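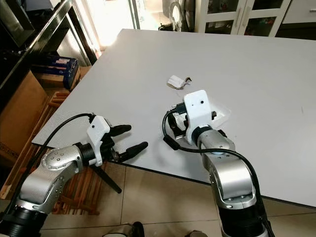 3.2. Selección de candidaturas en los distritos rurales

El reglamento interno del partido mayoritario de Ovside fija tres requisitos para aspirar a un escaño municipal: dos años de afiliación, estar al corriente de las cuotas y presentar los avales de la sección local. En la práctica, las secciones aplicaron el tercer requisito de forma muy desigual. En Zerkberg se exigieron avales firmados en papel y cotejados con el censo de afiliados; en Eze bastó una lista remitida por el secretario de la sección, sin firma individual. El órgano provincial admitió ambos procedimientos y no dictó una instrucción común hasta diciembre, cuando la mayor parte de las listas ya estaba cerrada.

Para medir el efecto de esta disparidad se codificaron los expedientes de los 1,112 aspirantes que presentaron documentación en plazo. Cada expediente se clasificó según el tipo de aval, la experiencia previa en cargos públicos y el resultado de la revisión. Quedaron fuera las candidaturas de suplentes, cuyo trámite depende de la dirección provincial y sigue un calendario propio. También se excluyeron los expedientes duplicados, frecuentes en Tesanis, donde dos secciones se disputaban la misma demarcación.

La Figura 3 recoge la proporción de expedientes admitidos según el tipo de aval.

Figura 3. Expedientes admitidos en primera revisión, en porcentaje del total presentado en cada grupo. Aval individual firmado: 43. Lista remitida por la sección: 71. Elaboración propia a partir de los archivos de las secciones locales.

La diferencia entre los dos grupos se mantiene cuando se comparan solo aspirantes sin experiencia previa. Entre quienes ya habían ocupado una concejalía la distancia se reduce, lo que resulta coherente con las entrevistas: los revisores declararon que conocían a estos aspirantes y que rara vez devolvían su documentación por defectos formales. En las secciones con aval individual, el motivo de rechazo más citado fue la falta de coincidencia entre la firma y el registro de afiliados. En las demás, los rechazos se debieron sobre todo a cuotas impagadas.

Conviene señalar que la admisión en primera revisión no equivale a la inclusión en la lista definitiva. Los estatutos permiten recurrir, y en Zerkberg los recursos se resolvieron en una sesión celebrada un viernes por la tarde, sin acta publicada. No fue posible reconstruir el sentido de cada voto. Las actas de Eze sí se conservan, aunque omiten la identidad de los recurrentes y solo permiten un análisis agregado.

3.3. Tamaño de la sección y control de los avales

Una explicación alternativa atribuye la disparidad al tamaño de las secciones. Según este argumento, las secciones con más de 2,000 afiliados disponen de personal administrativo y pueden verificar cada firma, mientras que las pequeñas delegan la tarea en el secretario. Los datos la respaldan solo en parte. Tesanis supera ese umbral y, sin embargo, recurrió a la lista remitida en la mayoría de sus distritos. Zerkberg queda por debajo y mantuvo el cotejo individual durante todo el proceso.

Las entrevistas apuntan más bien al grado de competencia interna. Donde había dos corrientes organizadas, cada una vigilaba los avales de la otra y exigía comprobaciones. Donde una sola corriente controlaba la ejecutiva local, el trámite se simplificaba. El caso de Tesanis encaja mal en esta pauta: el conflicto entre sus dos secciones era territorial y ninguna tenía oposición dentro de su propia ejecutiva. Por ese motivo se analiza por separado en el apartado siguiente, junto con las impugnaciones presentadas ante el órgano provincial.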